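Project report: Stopping fault of the two-arm system at the sink station
Project Plellis, final part of the laboratory course

4. The fault and what we did about it

In this part we describe the fault that cost us the most time during the project. The task itself was simple on paper. The two arms should take a bowl out of a kitchen sink and put it on the counter. We used our own control program, which we named Brophy, and a small safety program named Lister, which watches the motor currents and stops both arms if a limit is passed.

The fault appeared in August. In one run the right arm moved down toward the rim of the sink and did not stop when the fingers touched the steel. It pushed for 300 milliseconds before Lister cut the movement. The sink had no damage, but one finger of the gripper was bent and we had to change it. According to our risk sheet, any contact longer than 100 milliseconds is a failure, so we stopped all automatic runs until we understood the reason.
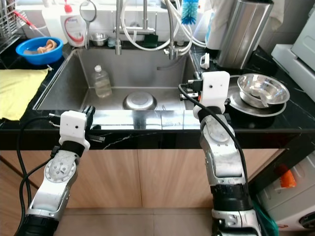 Figure 7. Both grippers near the rim of the sink. The bowl lies upside down in the basin.

First we suspected the cameras. Polished steel reflects a lot of light, and the depth values on such surfaces are often wrong. We compared the measured height of the rim with a ruler and found an error of 4 millimeters. This is not good, but it is too small to explain such a long push.

Then we read the log file of the run. It had 582 lines, and the answer was in the last part of it. The current limit for the right arm was set to 4000 milliamperes, while the left arm had a much lower value. One of us had raised the limit to test a heavier load at the Avus workshop, and the old value was never restored. Lister worked as it was written – it only waited for a current that was far too high for this task.

We must say that this was our own mistake and not a fault of the hardware. The limits were stored in a file which every member could edit, and there was no record of the changes. 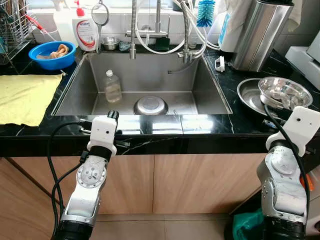 Figure 8. The sink station with the two arms in front of the counter. A bowl rests on the plate at the right.

We made the following changes. The limits of both arms are now read from one locked file. Before each session the program shows the values on the screen, and two members have to confirm them. We also added a second rule to Lister: if the height of a gripper stays the same while the command is still "down", the arm stops immediately, whatever the current is.

After these changes we repeated the approach to the rim at low speed, with one person always holding the emergency button. The arms stopped in every run. However, we tested only slow movements, and for faster ones we cannot give a result. The height error from the reflections is also still open, and it should be treated by the next group before the speed is increased.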